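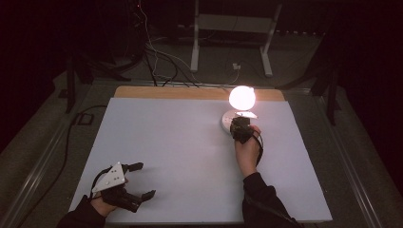 Doreen Pasquale
Member Services, Brenard Electric Cooperative

January 21, 2022

Print | E-mail

Every January I get the same kind of phone calls, and I have come to look forward to them. The holidays are over, the tree is out at the curb, and all at once people notice how dark their houses are. They call to ask about a bill, and then before they hang up they say, well, while I have you, is there anything I can do about my living room? I have worked at this co-op for 25 years and I still love that question, so I thought I would answer it here for everybody (there are 2,142 households on our mailing list now, which amazes me).

When my husband and I moved into our place off Leltero Road, we had one ceiling fixture in the front room and that was all. We put the brightest bulb in it that it would take. You could have done surgery in there, and yet I could never read comfortably in my own chair, since my head was always in the way. It took me a couple of winters to see that the trouble was where the light was coming from. My mother came to stay that second October, looked around, and moved a little lamp from the bedroom to the table at my elbow. We have hardly used the ceiling light since, except to look for dropped buttons.

So my first suggestion is always the same one. Before you buy anything, walk your lamps around the house. Most of us put a lamp somewhere the day we brought it home and never thought about it again. Sit in the chairs you really sit in, after supper, and see where the dark spots are. A lamp with a shade is kind to the eyes at sitting height, with the bottom of the shade near eye level. A round globe lamp throws its light every which way, so it is nice low down on a shelf or a side table, and not so nice right behind the television, where you will squint at it all evening long. I learned that one at my sister's.

My second suggestion is to read the box when you buy bulbs. I know, the print is tiny! What you are looking for is the color of the light, which is given as a number followed by a K. Down at 2700K you get the warm, yellowish light most of us grew up with, and the higher numbers get whiter and then bluish. The cooler ones are fine for a laundry room or a workbench. In a bedroom they make me feel like I am waiting for the dentist. If you have a mix in one room, and you don't care for how the room feels at night, that may well be the reason. Brightness is listed separately, in lumens, and a bulb of 800 lumens will give you what an old 60-watt bulb did.

If you have dimmers, check that the bulb says it is dimmable — we hear from a good many members who have a buzzing or flickering fixture, and the bulb and the dimmer simply don't get along. Try a different bulb first. If it keeps on, or if the switch plate feels hot to you, turn it off and call an electrician.

And please look at your cords while you are walking around in your slippers. Nothing should run under a rug. Nothing should be pinched behind a sofa leg. I have a lamp from my grandmother that I rewired two years ago after I finally turned it over and saw the state of the cord, and I was ashamed of how long I had let it go.

The folks at the Sanna Street branch library have kindly offered us their meeting room again for our winter lighting evening. It runs 90 minutes, it is free to members, and there is coffee. Bring a lamp that bothers you if you can carry it in safely. We will have bulbs in several colors of light set up side by side so you can see the difference for yourself, and members can take home 2 bulbs per household while they last. The date is on the insert in this month's bill. Last time the parking lot filled up early, so you may want to park across the way at Nuso Hardware. They have told us they don't mind in the evening as long as the loading door stays clear.

If you can't come out, call the office and ask for Member Services. I am in most mornings, and I will gladly talk about your living room.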